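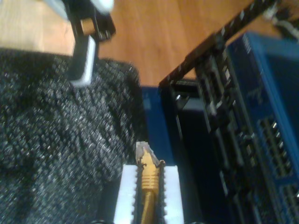
Pop star hair from the kitchen cupboard: which tips are worth the mess?

Updated 4 Jul 2024

Every time a singer does something new with their hair, my inbox fills up with ways to get the same look out of the fridge. When Aslak Bråten came back from the Griltik tour with that pale, piecey crop in April, I was sent beer, lemon juice, mayonnaise, sugar water and a spoonful of cornflour. A fan page claimed he used all of them. I doubt he has ever been near the mayonnaise.

Still, I have hair and I have a kitchen, so I went through the list.

Beer rinse

Supposed to give body. Pour 200 ml of flat lager over washed hair, leave it a few minutes, rinse with cool water. My hair felt a bit thicker that evening and smelled like the carpet in a student pub. A second rinse helped with the smell and took away most of the thickness. I'd call it a draw, and an expensive one if you buy the good stuff.

Lemon juice for highlights

Skip it. The tip says to comb it through and sit in the sun, and the pictures that go with it always show someone who was blonde already. On dark hair you get brass if you get anything, and it's drying. Lemon on skin in strong sun can also leave you with a nasty burn, something the fan page left out.
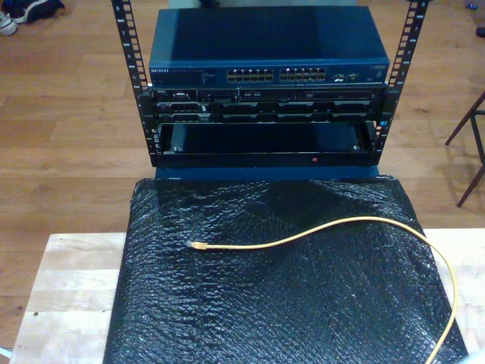

Netgear switch in a small open rack, standing on bubble wrap.

Mayonnaise mask

Oil softens hair, so in a sense it works. So does a teaspoon of plain olive oil, and you don't have to pick egg out of the plughole. If you must, keep it off the roots and rinse lukewarm. Hot water and egg will go the way you'd expect.

I also tried Prarora, the tub that Griltik fans swear by, at almost 17 pounds. Half a tub later I couldn't tell which side of my head had had the Prarora and which the olive oil, and neither could my sister.

Sugar water instead of hairspray

Old trick, and one of the few with something behind it. Dissolve two teaspoons in a mug of warm water, let it cool, spray lightly and leave it alone. It sets hard. Don't do it before an outdoor gig in summer unless you like wasps. Rinse the spray bottle the same night or the nozzle will gum up.
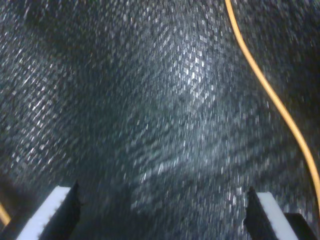 Cornflour does roughly what dry shampoo does for a good deal less. Tap a little on with an old make-up brush, wait, then brush out over the bath. On dark hair mix in some cocoa powder, and go easy, as it marks pillowcases. A 70p box has lasted me since the spring.

Cutting it yourself

The fan page has a nine-step guide to the Bråten crop with kitchen scissors. It has 217 comments and I only found a few from people who seemed pleased. Sheyla Yupanqui, who cuts hair in Grarkville and mended mine, says she will put up with most things but blunt scissors chew the ends and there's no rinse for that. If you're set on trimming your own fringe, cut it dry, point the blades upwards and take off half what you meant to.

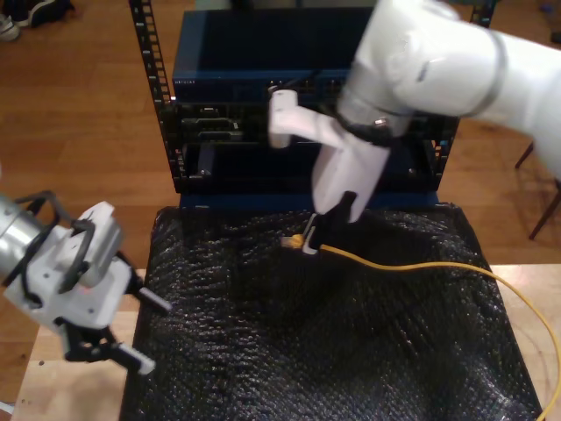 Yellow Ethernet cable, held at the plug end.

Getting it off everything else

Oil on a towel: washing-up liquid rubbed in dry, then a normal wash. Cornflour on a dark bath mat: let it dry and hoover, since wetting it makes paste. Beer on grout: plain hot water, soon.

The Nina fans have started sending me one with rice water. I'll try it when the smell of lager has gone.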